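The honesty box goes contactless, and I have my doubts

December 11, 2023

Every few years somebody rediscovers the unstaffed office snack shelf and gives it a new name. The latest is the "trust pantry", and if you work in a building with more than a couple of floors you have probably had an email about one. The pitch is simple. A supplier fills a shelf in your kitchen, staff help themselves and pay by phone, and the firm gets a happier workforce for the price of a square metre of worktop.

I have read a lot of these pitches. Delten, one of the newer suppliers, sent me a 31-page brochure in which the word "community" turns up before the word "crisps". It claims that people who snack together stay in their jobs longer. I asked for the study behind this and was sent the brochure again.

Rigoberto Zepeda ran the shelf at a design firm in Plevgate for 15 months and kept his own records. In that time 1,327 items went out. Nearly all were paid for, he says, though he admits the gaps fell in the same two weeks each July, when the interns arrived and half the regulars were away. His bigger complaint is about what got bought. The oat bars and dried mango that looked so good in the launch photos sat there until they were given away. Chocolate went first, every week, and it went at four in the afternoon.

"They told us we'd get to know our people's tastes," he told me. "I could have told them that for free."

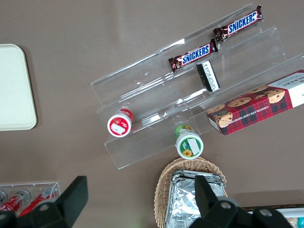 Who is paying for the nuts?

The money is where I start to lose patience. Suppliers like to say the shelf costs the employer nothing. Read the small print and you often find a minimum spend, a restocking fee and a charge for goods that go out of date. If the staff don't buy the mango, the firm does.

Tarek Haddad, who looks after the books at Urov, a small printing business, worked this out after one quarter and cancelled. He now sends someone to the cash and carry with a list, and there is a biscuit tin for the coins. It takes 2 trips a month. Prices are lower than they were on the app, and the tin has not yet been robbed.

There are places where the paid service makes sense. Krūmiņa, a translation agency with a night desk and no shop within walking distance, has kept its shelf going and has no plans to stop. The night staff like it. I believe them - at three in the morning I would like it too.

But that is a case for having food in the building, and it tells us very little about morale. When I asked the Krūmiņa night desk what would keep them in their jobs longer, they said more pay and a second person on the late shift.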